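Replay notes: the all-decades bracket, round two

Friday, May 21, 2021

Round two of the bracket finished overnight, so I have numbers to go through. For anyone who missed the earlier post: I'm running a fictional-season hockey league with four franchises, Pernora, Skallard, Sýkora and Nestetti, each stocked by a draft from a common pool of past rosters. The engine plays one shift at a time. Every skater has a rating for shot rate, shot quality, passing, faceoffs and penalties taken. Goalies have one rating for each of three shot zones and one for rebounds.

The semifinals were both best of seven. Pernora beat Skallard in 7 games. Sýkora beat Nestetti in five.

The Pernora series was closer than the seeding suggested. Skallard took more shots in every game but the second, and still lost, mostly on shot location. The engine splits the offensive zone into slot, circles and point. Skallard was drafted around defensemen with high shot rates, so a large share of its attempts came from the point, where even a weak goalie rating stops nearly everything. Pernora shot less and from closer in. I had expected rebounds to make up part of the difference, but Pernora's goalie has the best rebound rating in the pool, and the second-chance attempts never came.

Game 7 went to overtime. Pernora scored on a delayed penalty with the extra attacker on. The engine handles that situation correctly now, after the fix I made last month. Before the fix, the extra attacker was counted for shot rate but left out of shot quality, which made pulling the goalie on a delayed call slightly worse than leaving him in.

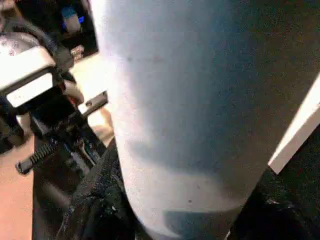
Up close, pale on one side and bluish-gray on the other.

Sýkora against Nestetti had less to it. Nestetti's penalty kill was bad all season and stayed bad. The cause is easy to find in the ratings: its top two centers are both below the median on faceoffs, and a lost draw in the defensive zone costs an average of 20 seconds before the puck gets cleared. Over a two-minute penalty that adds up. Sýkora runs its first power play unit for most of the two minutes, so those seconds went to its best shooters.

I also want to correct something from the round one post. I wrote that home ice had no measurable effect in the engine. That was wrong. The home team gets last change, and the line-matching routine uses it, so the effect is small but real. To check, I replayed the regular season schedule twice, once with last change on and once with it off, keeping the same seeds for the random number generator. With it on, the replay had 2,598 games in total and the home team won more of them than it did with it off. The gap was widest for Skallard, which has one strong checking line and two poor ones. A team with four even lines gains almost nothing from last change, as you would expect.

The fatigue model still needs work. At present a skater's ratings drop in a straight line once he passes a set amount of ice time in a period, and they reset fully at intermission. The reset is too generous. In long overtime games the top lines come out of each break as if it were the first period — and the coaches' logic then plays them even more. I have a version with a partial reset, but it lowers scoring across the board, and I would have to retune the shot quality table to bring goals per game back to where it was. I don't want to change that in the middle of a bracket.

Two readers wrote to ask about era adjustment. Scoring rates are adjusted to a common baseline before the draft. Goalie ratings are adjusted the same way. Penalty rates are not, and this is deliberate. If a roster comes from a period when a lot more penalties were called, it keeps that habit. It does mean the older rosters spend more time shorthanded, and a few people drafted without taking that into account. Nestetti is one of them.

The full player pool currently stands at 1,113 skaters and goalies. I removed a few duplicates, players who had been entered twice under different spellings. None of them were on a playoff roster, so no results are affected.

The final is Pernora against Sýkora, also best of seven. Pernora has home ice. On paper Sýkora is better at even strength and clearly better on the power play, and Pernora has the goalie. I ran no test series in advance and won't be running any. Box scores go up after each game, with shot charts by zone. The partial fatigue reset goes in for the new season, which starts in September, and the draft order will be posted before then.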